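Firville Neighborhood Newsletter
Posted 2019-06-14
Home | Past issues | Write to us

The summer swap shelf, and why I ask you to read the label first

Dear neighbors,

Antigoni Tzavaras asked me to write again about the pantry swap, because the piece I sent in spring was cut short for the map of the road works. So I have the whole space now, and I will try to use it well.

For those who moved to Firville only lately: the swap shelf stands in the side room of the old Makris bakery on Liltstead Road. You bring food that you bought and will not eat, and you take food that somebody else brought. There is no money and no card to sign. You do not have to bring something on the same day that you take something. It is open when the side door is open, and this is most mornings until noon.

Last year the shelf passed on 391 packets, jars and cans. I know the number because Antigoni keeps a notebook, and she reads it to me over the phone whether I ask or not. Of these, 188 were pasta, rice or dry beans. I had expected more cans. When I was a boy, my mother kept cans under every bed in the house, and I supposed that all families did the same.

The subject I want to write about is dates. More than 66 things came to us last year that we could not put out, and most of them were good food once. People look into the cupboard in July, when they are packing for the holidays, and they find something from two winters ago. Then they feel bad about the trash and bring it to us. I understand this feeling very well, I have it myself. But then Antigoni must carry it to the trash in your place, and her back is not what it was.

So, a little about the words on the packet. "Use by" is the strict one. After this day we do not put the thing on the shelf, also if it smells fine. "Best before" is softer. It speaks of taste and of how crisp a cracker is, and we accept dry goods for some time after it if the packet is whole and was kept in a dry place. "Sell by" is a word for the store and it tells you and me very little. If you find only a row of letters and digits and no month, please write on a piece of tape when you bought it, as well as you remember.

Flour is a special case. White flour keeps long. Whole wheat flour does not, because there is oil in it and the oil turns. Open the bag and smell. It should smell like almost nothing. If it smells like old paint or like crayons, it is finished. The same is true for nuts, and for brown rice, which surprised me when I learned it. I kept one bag of brown rice for four years out of pure respect for the price.

Spices do not become dangerous, they only become dust. Please be kind and do not bring us the paprika you got with your first kitchen.

Now about jars. We had a discussion in spring about home jam, and it was a warm discussion. Some of you make wonderful jam. The quince from the house behind the school is the best I have eaten since I left my own village. But on the shelf we take only jars that were closed by a factory, and this rule will stay. If you want to give your jam to a neighbor, give it by hand, with your name, and stay for a coffee. It is better that way for the jam also. 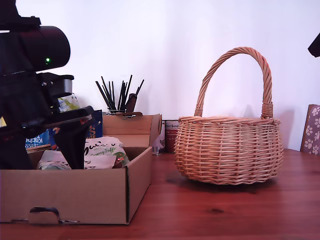

Several people asked me how to go through a full cupboard without losing the whole day. I can tell you how I do it. I take one shelf only, never two. I put everything from it on the kitchen table, and I wipe the shelf while it is bare. Then I put back the things I am sure we will eat this month, and these go to the front. What is left on the table is the honest part. Half of it I cook during the following week, and this gives some strange dinners. My wife still speaks of the lentils with canned peaches. The other half goes in a bag by the front door, so that I trip over it until I take it to Liltstead Road.

I recommend also to write a list on the inside of the cupboard door, with a pencil. Not a beautiful list. Ours says "chickpeas, STOP" since January and it has saved us a good amount of money.

Antigoni has these requests, and I copy them as she said them to me:

Please bring things in a bag you do not need back.
No glass on the top shelf.
Baby food only if the seal is not broken and the date is clear.
Pet food goes in the blue bin under the window and not next to the soup.
If you take the last of something, tell her, she likes to know.

The side door sticks when the weather is humid. Push low, near the hinge, and do not kick it. The new owner has promised to plane the bottom, and I believe him, but he also promised it last summer.

One more matter. Two readers wrote to ask if we could have a fridge. We talked about it with the Drolora housing office, who pay for the light in the side room. They were friendly, but a fridge must be checked each day and the temperature written down, also on holidays. We are four people who help with the shelf, and two of us are away for half of the summer. So the answer is no for this year. If you live close by and could check it on the days when we are away, write to me and we will ask again in the fall. Until then, please do not leave milk or cheese, even for a short time - it gets very warm in that room by eleven.

What we need most at the moment is breakfast food. Oats, cereal, tea, coffee of any kind. Also cooking oil in small bottles, which goes within the hour each time. What we have too much of is cranberry sauce. If you know something to do with cranberry sauce outside of the holidays, I would be glad to print it. One neighbor puts it in a cheese sandwich and says it is good. I tried it with too much sauce and I should try again with less.

In July the shelf will be open as usual, except in the last week, when the floor of the side room will be painted. Please do not leave bags outside the door in that week. There was a raccoon last year and he opened everything.

With friendly greetings from Liltstead Road,
Spyros Kouris

Next item: Parking on the school side during the road works
Previous item: Lost and found at the library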